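Sorting Small Play Pieces by Shape
Workbench notes, Praltton play library

Mixed tubs of small pieces are slow to check back in. Sorting by shape first, and by color only where shape is not enough, keeps each set together. Clear the tabletop before starting and work on bare wood, so that thin pieces stay easy to see.

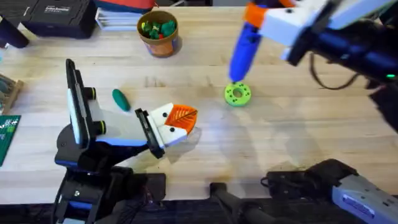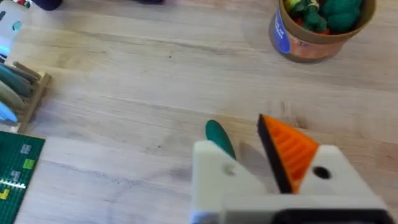

Orange leaf held above the tabletop and green ring resting on it (first picture); cardboard cup of toy vegetables (second picture).

1. Tip out one tub at a time. Spread the pieces until none overlap.

2. Pull the flat shapes first. Leaves with raised veins go vein side up in a shallow tray. Rings are laid flat in a separate tray, never stacked more than three high.

3. Stand long pieces in a slatted rack. They may lean, but the ends should all point the same way.

4. Put toy vegetables in a round cup. A cardboard cup is adequate for light pieces. Stop filling when they rise slightly above the rim – a fuller cup tips when lifted.

5. Set aside anything that fits no group. Small dark green pieces are easily missed among the vegetables and should be checked twice.

6. Weigh each filled cup. The limit for the Trasine shelf is 300 g per cup and 700 g per tray.

7. Label the cup on the side, not the rim, and enter the set in the return log. Incomplete sets go to Kevser Uçar with the missing shape written on the slip.

Wipe the tabletop with a dry cloth before opening the next tub.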